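Tiltis code of practice

The Tiltis code is a set of working rules for collecting manipulation data with hand-held grippers in homes and small kitchens. It was drawn up by the Menis laboratory and later adopted by two other groups, Matubbar and Drasano. The code is voluntary and has 68 clauses in 6 parts.

Scope

The code covers hand-held tools that carry a camera and have the same fingers as the robot that will later be trained. It does not cover robot arms, which are dealt with in a separate safety document.

Main rules

Before a session the operator checks the pivot pins and screws for play and wipes the finger pads. The fingers are opened and closed fully, and the reading at each end is written down. A worn pad is replaced in pairs.

Part 3 deals with handling. Cookware with a coated inside should be held by the rim or handle, and fingertips must not be dragged over the coating. Shiny metal may stay in view, but faces and papers reflected in it count as personal data and fall under Part 5. Fast turns of the wrist are discouraged, as they blur the picture. A session may hold up to 200 recordings, after which the tool is checked again.

Householders must agree in writing and can withdraw a recording until the data is released.

Revisions

The first edition left lighting out altogether. The second, issued in September, added a clause on shadows thrown by the tool itself, which are allowed as long as the fingertips can be made out. It followed a review of 337 recordings at Menis. Drasano uses the second edition, while Matubbar still works to the first.
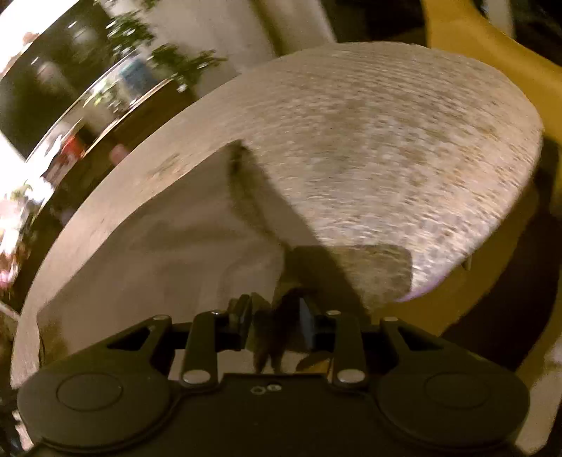
Hand-held gripper with its fingertips near the rim of a speckled round vessel.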